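## 3. Materials: The Divided Basket as a Household Container

### 3.1 Selection of the container

Earlier work on domestic sorting has tended to treat the container as a neutral element. Participants are given a box or a drawer, and attention is directed to the order in which objects are put away. The Flarkstead household survey suggested that this view is incomplete. Respondents who described their bathroom shelves, hall tables and kitchen counters referred to the container almost as often as to its contents, and many described the contents by way of the container ("the small side," "the long part at the front"). We therefore chose to hold the set of objects constant and to examine the layout of the basket itself.

Three requirements guided the selection. The container had to be of a kind commonly kept in the home and left in view. It had to have fixed internal divisions, so that the layout could not be altered during a session. Finally, it had to include at least two sizes of compartment, with neither size labeled or otherwise assigned to a use. Plastic drawer inserts met the second requirement but were seldom kept in view by the households surveyed. Fabric bins met the first requirement only; their dividers, where present, could be folded flat or removed. Woven baskets with built-in dividers met all three.

Of the 73 households that completed the survey, 8 reported owning a divided basket of this general type. Undivided baskets were far more common. Several respondents in the second group reported that they had made divisions of their own using cups, jar lids or folded card, a practice that Ritchie's field notes for the Trolham district also record.

### 3.2 Layout of the compartments

The basket used in the study is brown wicker with rounded corners and a thick braided rim. Its interior is organized by one horizontal divider and two upright ones (Figure 1). The horizontal divider sets apart a single wide compartment, referred to below as the wide compartment or W. The two upright dividers separate the remaining area into three long, narrow compartments, referred to as N1, N2 and N3 from left to right. All positions are given with the narrow compartments nearest the reader.
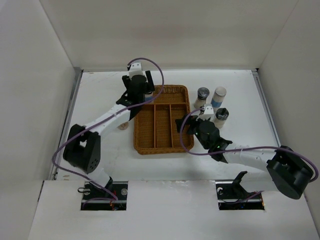

**Figure 1.** The divided wicker basket, with the wide compartment (W) at the far side and the narrow compartments (N1 to N3) at the near side. A blue-banded container is partly visible at the left end of W; N1 to N3 are empty.

The asymmetry between the two zones is the feature of interest. A wide compartment accepts objects of many shapes but gives little guidance on how they should be arranged. A long, narrow compartment does the reverse. It accepts a smaller range of objects and, once an object has been laid in it, largely fixes the direction in which that object will lie. Participants in the pilot sessions appeared to recognize this difference quickly. Bottles, jars and tubs were usually assigned to W, while combs, brushes and tubes were assigned to the narrow compartments. Disagreement was concentrated in objects that fit both zones, such as short tubes and folded cloths.

The woven material also deserves comment. Wicker floors are uneven, and small upright objects placed on them may lean. In written remarks collected after the pilot, several participants said that they had moved a narrow-based bottle toward a wall or corner of W for support. We did not attempt to correct for this by lining the basket. A liner would have provided a more regular surface, but it would also have removed a property that households using such baskets contend with every day.

### 3.3 Objects and starting conditions

The object set was drawn from the inventory compiled for the Sturkum study of small household goods, which lists 700 items by type, general shape and usual place of storage. Items were excluded if they were fragile, sharp, or unlikely to be stored in an open basket. Items were also excluded if they could not be placed in at least one compartment without standing above the rim by more than half their own height. Nearly 400 items remained, and session sets were drawn from these so that each contained both upright containers and long, flat or narrow goods.

Two starting conditions were defined. In the open condition, all compartments are empty and the participant is asked to put the goods away in whatever manner seems sensible. In the seeded condition, one container is already present in W and the narrow compartments are empty. The seeded condition was introduced after the pilot, in which the placement of the first object appeared to have a strong influence on what followed. Participants who began by placing a container in W tended to reserve that compartment for similar goods. Those who began with a narrow compartment were less consistent, and some returned to move earlier objects once the basket had begun to fill.

No instruction was given in either condition concerning grouping by use, size or color. Participants were permitted to leave a compartment empty and to set aside any object they judged unsuitable. Objects set aside were recorded together with the reason offered, where one was given.

### 3.4 Coding of placements

Each placement was coded for compartment, orientation (upright, lengthwise or crosswise) and contact with a wall or divider. A change of compartment was coded as a new placement and linked to the earlier one. Small adjustments within a compartment were not coded separately, although they were noted where they affected more than one object.

The coding scheme follows Tsakiris in treating the compartment as the basic unit, with one modification. In the original scheme, every compartment is assigned a category after the session according to the majority of its contents. This procedure worked adequately for N1 to N3, which rarely held more than one type of object. It was poorly suited to W, where participants often formed two or more informal groups with a visible gap between them. We accordingly permitted W to carry more than one category, provided that the groups were separated by an open area or by a clear change in orientation. Cases in which the separation was doubtful were coded as a single group and are reported separately in Section 4.2.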